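4.2 Weighing dry goods in a bowl

This section applies to beans, lentils, rice and other dry goods poured by hand from a cup or scoop. For liquids, see 4.3.

Before you start

Place the scale on a hard, level surface. Do not use it on a cloth, a tray or a cutting board. Leave the scale at room temperature for 3 minutes if it has been stored in a cold pantry.

1. Press the power key and wait until the display shows zero.
2. Set the empty bowl in the center of the scale. The bowl must not touch the wall or any other object.
3. Press the tare key. The display returns to zero.
4. Fill the cup away from the scale.
5. Hold the cup low over the bowl and tilt it slowly. Pour toward the middle.
6. Stop pouring shortly before the target weight and let the reading settle.
7. Add the remainder in small amounts.

Note: Small beans tend to leave the cup all at once. For a target of 162 g, stop at the first stable reading above 116 g and finish from a spoon.

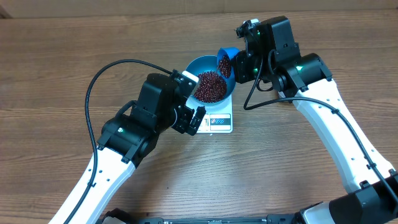
Note: Do not rest the cup on the rim of the bowl while pouring. Any pressure on the rim is added to the reading. The same applies to a hand placed on the scale body.

8. Record the weight before lifting the bowl. Once the bowl is removed, the display shows a negative value – this is normal and clears with the tare key.

Caution: Do not drop goods into the bowl from a height. Repeated impact can shift the load cell out of adjustment.

If the reading drifts, remove the bowl, check under the scale for stray beans and repeat from step 1. Adjustment is covered on page 28.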